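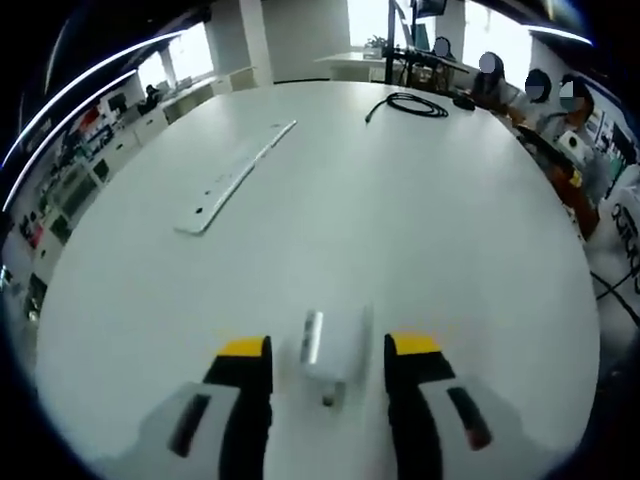
Figure 2. White block on a white table.

3.2 Stimulus contrast and search time

Search time for small household objects depends on how much they differ in lightness from the surface beneath them. Earlier work in our group used dark targets on pale surfaces and found little effect of target size once the target was fixated. The low-contrast condition was added to test whether this held when lightness gave little help. A small white block on a white table with a matte surface, as in Figure 2, is typical of the pairings in that condition. Edges and cast shadow then become the main cues, and both vary with the room lighting.

Each participant completed 70 trials in two blocks, with a rest between them. Photographs were shown on a monitor for 400 ms, followed by a gray mask. Participants pressed one key if they had seen a target and another if they had not. Responses faster than 235 ms were removed before analysis, following the cutoff in Cáceres's pilot study. The order of the contrast conditions was reversed for half of the group.

Misses were more frequent in the low-contrast condition, and correct responses were slower. Target size mattered only there, and mainly in the first block. We did not record eye movements, so the data cannot separate a failure to fixate the target from a failure to recognize it. Section 3.3 takes up the effect of practice, using the same exclusion rule.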